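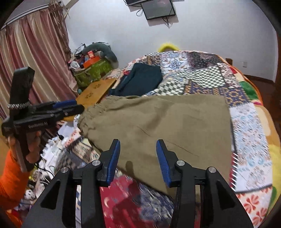
4. Washing and Drying Your First Load

By now your Redex washer should be level, hooked up and done with its empty rinse (see Section 3 if you skipped ahead, and plenty of people do). We suggest keeping the first real load small and familiar, maybe a few pairs of everyday pants and some T-shirts, so you can get a feel for the dial without worrying about your good sweater.

1. Go through the pockets, then turn anything with an elastic waistband inside out and close up zippers and snaps.

2. Drop the clothes in one at a time. The drum should be no more than two-thirds full, and you ought to be able to slide your whole hand in over the top.

3. Pull out the drawer and pour detergent into the left-hand cup, up to the first line and no higher. New owners nearly always use too much!

4. Turn the dial to Everyday, choose Warm or Cool, and press Start. You'll hear a click and then a short pause before the water comes in.

5. When the chime plays, wait for the door light to go off, then give each piece a good shake before you hang it up or move it to the dryer.

Note: Cotton pants come out much smoother if you lay them flat while they're still a little damp and run your palms down the legs.

Caution: Never pull on the door while the light is on. If it stays on longer than five minutes, turn the dial to Off, unplug the washer and follow the steps for a stuck door in Section 7.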